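Progress report, litter station cell
Kascombe small grants, second payment
Sent in by Brigitta Strebel, 14 March 2025

Sorry this is shorter than the January one, I wanted it with you before the panel meets. Same headings as last time, more or less.

Where we are

Station is up and running daily. Two arms on the purple cable loom, wrist cameras on, scoop work going ahead most days. The big thing since January is that we stopped trying to make the arm smarter and spent the time on looking after it. Fingers, cables, joints, zero position. Boring but it's where the hours were going. In January we lost 30 hours to stops and almost all of it was cable snags and a gripper that wouldn't hold its zero.

Cable first. The old run went straight down the arm and pulled tight every time the wrist rolled over. Re-routed with a loose loop at the top, tied off at the joint with small ties. Ties go on finger tight and get trimmed flush, otherwise the tails catch. Checked at the start of every session, takes a minute. No snags since the change.

Scoop handle next. The grip has to be high on the handle or the head twists under load. We now set it by hand before the first run: jog the arm to the hold pose, open, seat the handle, close slowly, give the head a wiggle. If it moves, do it over. Jiltau wrote this up as a one page card and it's taped to the bench.

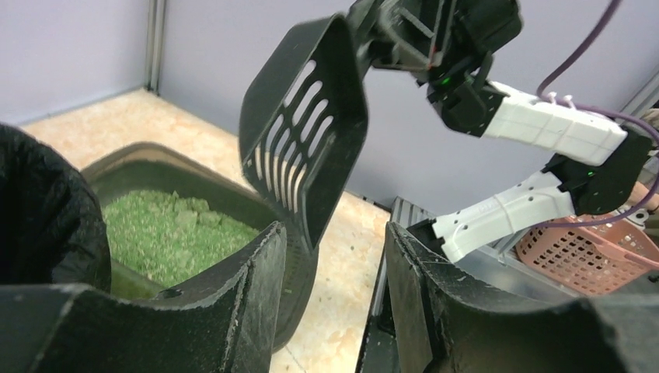 How often does the gripper need its zero set again?
Every 20 sessions, and any time a finger has been off or the arm has been bumped hard.

That came up on the January call and I didn't have a number then, so there it is. Took us a while to get it. We started at every 5 which was overkill, drift was too small to matter, then stretched it out until the hold began to slip.

Joints

One servo replaced, the elbow. It was running hot after long sessions and clicking at the end of travel. Swap is easy enough once you've done it: power off, support the forearm, four screws, keep the horn lined up with the mark, ID set before it goes back on the chain. We forgot the ID step the first time and spent an afternoon chasing a dead bus. It's on the card now. Old servo kept for parts.

Litter dust is the real enemy. Gets in the joint gaps, makes the fingers slick. Routine is a dry brush after each session, damp cloth on the finger faces, never compressed air as it just pushes the stuff in deeper. Once a week the screws get checked all the way up from the base. We found two loose at the shoulder in the first week of doing this, none after.

Fingers

Still on the original printed set. They look rough but wear is on the surface only and the shape is fine, measured against the file. Plollow quoted for a new set with a softer pad glued in, 200 for the pair including post. I'd like to spend it from the parts line if your OK with that. Please say either way, lead time is long.
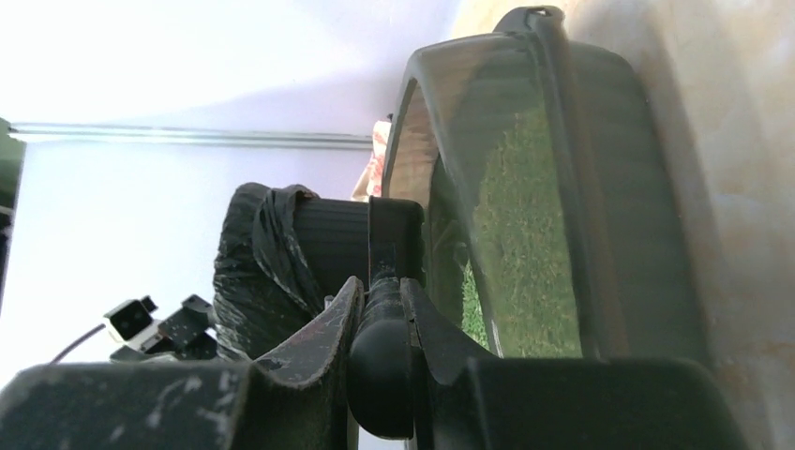 Knob and handle grips are the next piece of work. Thin flat handles are fine now, round things are not, the hard fingers touch at too few points and the part rolls. So the close speed is turned down for anything round and the current limit is set per object, in a small table the arm reads at start. With the fingers closed around a rounded black knob-like part you can see how scuffed the edge of the left one has got, and the same table has to cope with that until the pads come. Limits so far are set by hand, by feel, one object at a time. Slow, but it means a bad value doesn't cook a servo.

What slipped

Written handover guide. Half done. The section on wiring is still in my notebook.
Second spare power supply, not ordered yet.
Logging of stops is patchy for the first part of the period, we only agreed on a form late on. From now on every stop gets a line: time, joint, what was done.

Money

Spent to date is in the sheet you already have. No change to the totals asked for. Only new item is the finger set above.

Next period

Pads fitted and zero interval checked again with them on, it may well change.
Current table finished for all the objects on the list.
Handover guide to Zalewska for a read through, she'll be running the cell when I'm away so it has to make sense to her and not just me.
Shoulder servo on the second arm to be watched, there's a faint click I don't like.

Call me if the panel wants more on any of it. I can send the card and the stop log separatly.

Brigitta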